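Chapter 13
Measuring Everyday Quantities

Learning goals

After studying this chapter, you should be able to
explain the difference between volume and capacity;
choose a suitable unit for a household or workshop measurement;
read a scale at eye level and record the result with its unit;
compare two measurements made with different tools.

Opening Reading: The Measures of Tokmont

Most people measure something before they leave the house in the morning. Coffee is spooned out, milk is poured to a familiar level, and a bus fare is counted into the hand. These acts are so common that they are seldom thought of as measurement. The reading that follows is taken from a report on market weights and measures, and it introduces several terms used throughout the chapter.

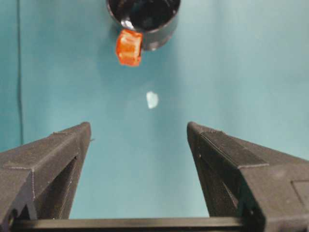 TOKMONT, 24 Dec 2020 – The town market has adopted a single set of measures for dry goods. Until August, grain and beans were sold by the cup, and each trader supplied the cup. When inspectors filled the cups with water and compared them, the smallest held 400 milliliters and the largest held 471. A buyer who went from one stall to the next could pay the same price and carry home a different amount.

Mekdes Habte, who prepared the report, found that few traders had meant to mislead anyone. Many had inherited their cups or bought them in the nearby town of Velden, where a larger measure was customary. The difference of 71 milliliters was hard to judge by eye – a tall, narrow cup often seems to hold more than a short, wide one.

Under the new rule, dry goods are sold by mass. Cups may still be used for scooping, but the price is set by the scale. Stalls on Berhe Street were the first to change, and almost 70 traders have now had their scales checked.

Volume and Capacity

The volume of an object is the amount of space it takes up. The capacity of a container is the amount it can hold when full. A solid cube has volume. A cup has both: the material of the cup takes up space, and the hollow inside it can be filled. Capacity is usually given in liters or milliliters, and the volume of a solid in cubic centimeters. One milliliter is equal to one cubic centimeter, so the two kinds of unit can be compared directly.

Before taking a measurement, decide which quantity is needed. A cook needs the capacity of a pan. A person packing a crate needs the outside dimensions of that pan, including the handle.
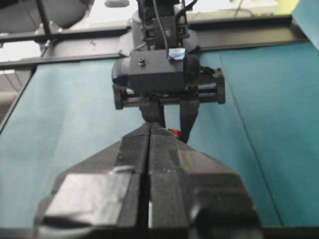
13.1 Choosing a Unit

A unit should suit the size of the thing measured. The distance between Tokmont and Velden could be stated in millimeters, but the number would be long and of little use to a driver. Kilometers are used for roads, meters for rooms, and millimeters for small parts and fittings.

Record the unit every time, even in rough notes. In the Sastis tables at the back of this book, the unit is printed at the head of each column and applies to every entry below it.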